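**Bench notebook, Velldale workshop — September, gripper comparison, two-arm station**

Entry opened at 9:15 a.m. Subject: narrow-finger grippers on the plug and socket task.

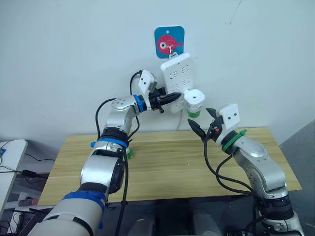 Which of the two finger sets should stay on the station for the plug work?

The Jestano set, for the present. It holds a small rounded housing with less slip than the Majali set, and its fingers can be changed without removing the wrist collar.

**Arrangement**

The power strip hangs by its top loop from the wall hook and is free to swing. The adapter is worked at the lower right of the strip, with one arm approaching from each side. Each gripper carries its own camera module on top. The hanging strip was kept on purpose: a strip screwed to the wall hides small errors in approach angle, and the earlier results from the fixed fixture were too generous to both finger sets.

The controller is the Vidico unit with the settings left over from the August runs. Grip force limit was set to 47 percent for both finger sets. No changes were made to the arm speed limits.

**Results**

The log holds 462 attempts, split evenly between the two finger sets. An attempt was closed as failed if the adapter turned in the fingers, or if the strip moved far enough that the wrist camera lost the socket row.

- Jestano: fewer turned adapters. Most failures were at first contact, when one finger touched the housing before the other and pushed the strip sideways.
- Majali: good first contact, but the housing turned during the pull. Raising the force limit to 70 percent helped and left marks on the housing. The setting was returned to 47 percent.

Pulling was harder than plugging in for both sets. A straight pull swings the strip toward the arm and the plug binds in the socket. Steadying the strip with the second gripper is the better method, though the two wrist cameras then block each other's view if both arms come in at the same height. The second arm should hold low.

**Cables**

The camera cables remain a concern. The slack loop behind the upper link is adequate for the present reach, but a full wrist turn draws it tight. Colleagues are asked not to shorten any loop before the next set of runs.

**Open items**

1. Repeat the Majali runs with the softer finger pads.
2. Camera exposure: the white housing against the white wall washes out at the automatic setting. Try a fixed value and record it here.
3. Controller log drops entries when both arms stop within 900 ms of each other. Reported to Vidico; reply pending.
4. Recheck finger alignment on both grippers before any further comparison.

Station left powered down at 4:40 p.m., with the Jestano fingers fitted.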